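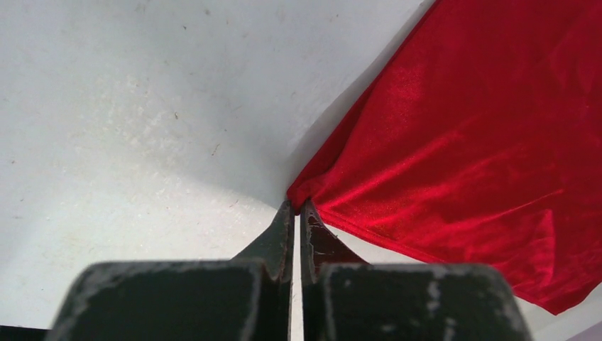

*Red cloth, gathered at one corner.*

The Daly open day promised "the future of table linen," so I took the bus out in November 2018 with low hopes. Parking was six dollars anyway.

Bláthnaid Foley led our group of 10 through the weaving hall. She was pleasant and vague. Every question about prices went back to the brochure. 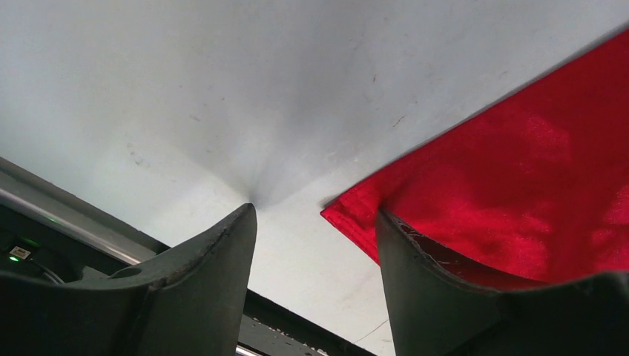 The Tirnberg line is supposed to resist wine for nine years. Who tested that? I asked twice and got a leaflet — the same one both times. 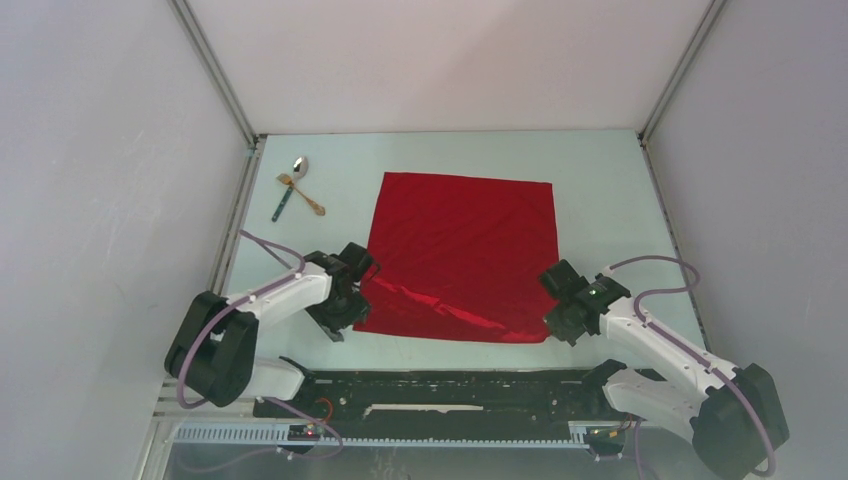 *Red square laid out, spoon to the left.*

Cistero, their cheaper range, felt much the same to me at a third of the price. 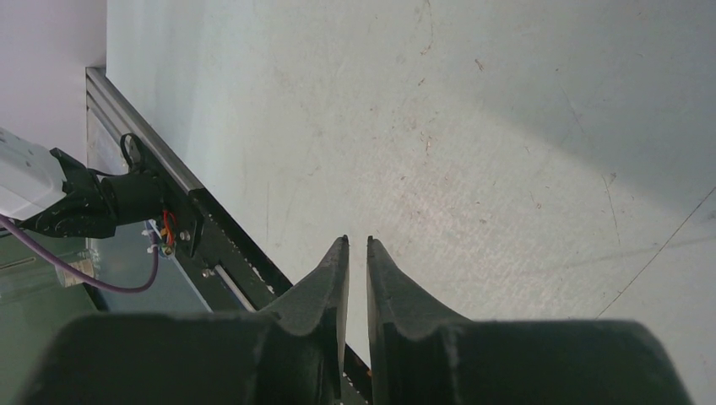
Lunch was a roll and weak coffee. The shop gave 3 percent off, and only until December. I bought one Cistero napkin and will wash it hot.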